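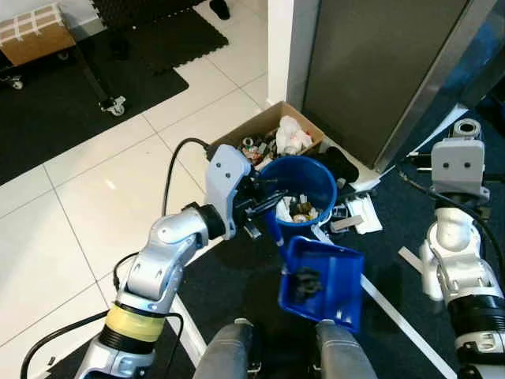
Blue brush and dustpan, with the waste bucket behind.

Participatory Budget Project, Golmont: Progress Report
By Ayuba Asante
June

We have had a terrific spring! The town council approved our request to open part of the draft budget to residents, and 258 people filled in the spending survey, well past the number we promised you in the grant application. Fontana returned the most forms, and Collo caught up fast once the library started handing them out at the front desk.

Street repairs came first on most forms, followed by bus service and the town pool. I was delighted by how many people wrote in the margins (one man in Collo attached his own drainage map, and the public works office has asked for a copy).

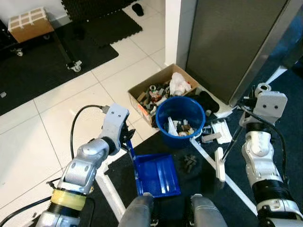

We also held four of the five neighborhood meetings in the work plan. The last one, in Kusine, moved to after the council's first reading of the budget, so residents there will be commenting on real figures instead of estimates. I'm looking forward to that one.

Spending is on track. Printing ran $500 over, which we covered from the travel line, and we are not asking for more money. Still to do: the plain-language budget guide, which is with the translator, and the written response from the finance office.

5 shares | 4 comments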